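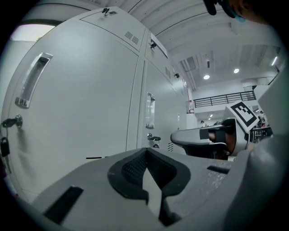 Consejos para sacar partido al kit de pinza de mano Sisness en el taller y en casa

Taller y herramientas > Robótica y automatización

El kit Sisness cuesta 2.289 euros con dos pinzas, cargador, hoja de marcadores adhesivos de repuesto y acceso al programa de revisión. Sirve para grabar tareas hechas a mano que después se usan para enseñar a un brazo robótico. Lo distribuye Giraldo, que también lo alquila por meses. Nosotros lo alquilamos en marzo y lo hemos usado para abrir y cerrar taquillas, ordenar cajones, doblar trapos y recoger una encimera. Estos son los apuntes que hemos ido reuniendo, con lo que nos gusta del kit y lo que no.

Antes de empezar

Limpie la lente con un paño de microfibra seco. El papel de cocina deja pelusa y, con un objetivo tan curvo, una pelusa ocupa bastante imagen. Si hay grasa, humedezca el paño con un poco de alcohol y páselo por la lente, nunca al revés.

Compruebe que los marcadores de los dedos están bien pegados. Se levantan por las esquinas, sobre todo si la pinza se guarda en una bolsa con otras cosas. Un marcador levantado todavía se lee de frente, pero falla cuando la pinza gira, y el fallo se descubre al revisar, con la tarea ya recogida. Si hay que cambiarlo, quite los restos de pegamento con alcohol y espere a que seque. No lo sustituya por una copia hecha en la impresora de casa con papel brillante: los reflejos lo estropean.

Abra y cierre los dedos varias veces antes de grabar. El recorrido tiene que ser suave. Si se nota un tirón, suele haber una miga o una hebra en la guía; salen con un pincel pequeño.

Cargue la batería la noche anterior. Si se queda a medias, la pinza guarda lo grabado, pero la última toma hay que repetirla.

Puertas, taquillas y cajones

Las taquillas metálicas parecen fáciles y dan más guerra que los cajones. El tirador hundido deja poco sitio para los dedos de la pinza. Funciona mejor entrar de lado, apoyar un solo dedo en el borde y tirar con el antebrazo. Si se intenta cerrar la pinza dentro del hueco, resbala y raya la pintura.

Decida antes qué va a pasar con la llave. Puede quedarse puesta en todas las tomas o fuera en todas, pero no conviene mezclar. Un llavero que cuelga se balancea, golpea la chapa y a veces se engancha con la pinza. Si el llavero no forma parte de la tarea, quítelo de la anilla y deje la llave sola.

Para girar una llave hace falta bastante fuerza de agarre, y la almohadilla de los dedos cede un poco. Lubrique el bombín con grafito en polvo si va duro. El aceite de cocina no vale, coge polvo y a las pocas semanas la cerradura va peor que antes.

En los cajones con freno, acompañe el cierre hasta el final. Soltarlo a mitad de camino es cómodo, pero el brazo aprenderá a soltarlo también, y no todos los cajones de la casa tienen freno.

Etiquetas de papel pegadas con celo: repase las esquinas. Las que están medio sueltas se quedan adheridas al dedo de la pinza.

Tela y objetos blandos

Los trapos se cogen mejor por una esquina doblada que por el centro. Planche los que vaya a usar la primera vez, o al menos estírelos con la mano. Cuando el gesto salga bien, pase a los arrugados.

Las esponjas húmedas mojan la almohadilla. Séquela entre toma y toma. La casa recomienda no sumergir ninguna parte de la pinza y el manual es claro en eso, así que para fregar use el modelo con funda o deje esa tarea para otro día.

Con bolsas de plástico fino no hemos conseguido buenos resultados. Se pegan a los dedos y hay que sacudir la pinza para soltarlas.

La luz

Los focos del techo molestan cuando la pinza apunta hacia arriba, por ejemplo al alcanzar una balda alta o la parte superior de un armario. Si se puede, apague la fila que queda justo encima y deje las demás. Una ventana al fondo también quema la imagen; baje el estor a media altura.

No cambie la luz a mitad de una tanda. Si se hace de noche, termine la tanda y empiece otra.

Cómo organizar las tomas

Haga tandas de diez tomas y descanse cinco minutos. La pinza no pesa demasiado al cogerla, pero se sostiene con la muñeca doblada y al cabo de un rato el movimiento se vuelve torpe. Se nota enseguida en la revisión.

Avise a quien ande por la sala. La lente recoge mucho ángulo y la gente del fondo sale aunque esté lejos. El programa permite difuminar personas, con un resultado aceptable, pero tarda. Lo mismo con documentos, pantallas o fotos familiares en la nevera: mejor retirarlos antes.

Vuelva a colocar todo en su sitio después de cada toma, con pequeñas diferencias. Unas marcas de cinta de carrocero en la mesa ayudan a no perder la posición de partida.

Guardado y mantenimiento

La maleta que viene con el kit es correcta, aunque la espuma roza los marcadores. Nosotros recortamos un poco el hueco con un cúter y se acabó el problema. Guarde las pinzas con los dedos abiertos para que la almohadilla no coja forma.

La almohadilla se lava con agua tibia y jabón neutro una vez desmontada. Déjela secar boca abajo. No la ponga sobre el radiador.

Los tornillos de los dedos se aflojan con el uso. Un repaso a la semana con la llave incluida es suficiente; no apriete de más, la rosca va en plástico.

Qué nos ha parecido

A favor: se aprende a manejar en una tarde, los repuestos llegan rápido y el programa de revisión señala bien las tomas en las que se pierde el marcador. En contra: el precio, la espuma de la maleta y un manual mal traducido en la parte de calibración. El kit de Clatia es más ligero y encaja mejor en tiradores estrechos, pero los dedos no se pueden cambiar. El soporte de pared de Skitmont sirve para las dos marcas y lo recomendamos si las pinzas se usan a diario.

Para una prueba de un par de meses, alquilaríamos. Pida a Giraldo que incluya una almohadilla de recambio; en nuestro caso no venía y hubo que reclamarla.

Etiquetas: robótica, pinza de mano, taquillas, mantenimiento, alquiler de herramientas

Compartido 10 veces · 5 comentarios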